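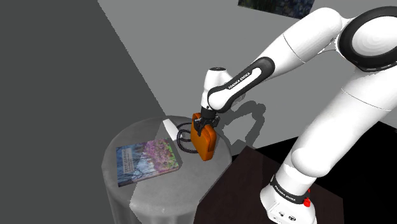

The Second Life of Small-Town Libraries

When the public library in Durnby reopened in May, the first visitors did not go to the shelves. They went to the back room, where the town had moved its seed exchange, its sewing machines and a long rack of borrowed winter coats. By the time the reading room filled, shortly after noon, the front desk had issued 109 new cards.

Durnby is one of several towns in the Casteck valley that have reconsidered what a library building should hold. The question is an old one. Public libraries in farming districts have long served as meeting halls, polling places and, in hard winters, as somewhere warm to sit. What has changed is the degree to which these uses are planned for, paid for and written into the rules of the institution.

The Durnby building was put up as a grain office and converted by the town a generation later. Its ceilings are high, its windows are narrow, and its heating has been a matter of public complaint for as long as anyone can recall. The recent work replaced the boiler, opened the wall between the reading room and the former map store, and lowered the main desk so that a seated person can speak across it comfortably. The bulk of the book collection stayed where it was.

Beat Auer, the head librarian, came to the valley from a university post and admits that he expected a quieter position. "I was hired to look after a collection," he said. "Within a month I was being asked where the bread pans were kept."

The bread pans are kept in a cabinet beside the local history section. They may be borrowed for up to 2 weeks, on the same card used for novels and atlases. So may a carpet cleaner, a telescope, a set of folding chairs and a pressure canner, the last of which has a waiting list from late summer until the first frost. The catalog of household items now runs to 335 entries. Each is listed with its condition, its replacement cost and the name of the shelf on which it is stored.

Lending of this kind brings work that book lending does not. A returned novel can go back on the cart within minutes. A returned canner has to be opened, inspected, washed and fitted with a sound gasket before it leaves the building again. Durnby first gave these duties to whoever was on shift, with mixed results. They are now handled on Wednesday mornings, before the doors open, by two staff members whose hours were increased for the purpose.

Valport, at the lower end of the valley, has taken a different course. Its library remains devoted almost entirely to print, and its board has declined on two occasions to add a lending room for tools. The reasons given were cost and floor space. Valport instead spent its money on evening hours and on a delivery route that reaches the outlying farms, and it reports that circulation of large-print titles has risen steadily as a result. Residents of both towns hold cards that are honored in either building, and a good many make use of the arrangement.

Money remains the chief difficulty. The Durnby renovation was supported in part by the Yáñez bequest, left to the town by a family that once ran the dry goods store on the main street. The bequest covered construction and furnishings. It did not cover wages, and the additional hours are paid from the general budget, which is reviewed each year. Mr. Auer has asked that the household collection be treated as a permanent service and given its own line. The town council has not yet taken up the request.

There is also the matter of quiet. Several longtime readers objected when the wall to the map store came down, and their objection was a fair one – the sewing machines can be heard from the periodicals table. Heavy curtains have been hung across the opening, and the machines are not used before two in the afternoon. A separate study room is planned for the upper floor once the stairs have been brought up to code.

The local history section has grown as well. Families who come to borrow a canner have begun bringing in recipe books, store ledgers and photographs, some of them more than a century old. The library accepts these on loan or as gifts, and makes copies for those who prefer to take the originals home. A first selection from the ledgers will go on display in the entrance hall this fall.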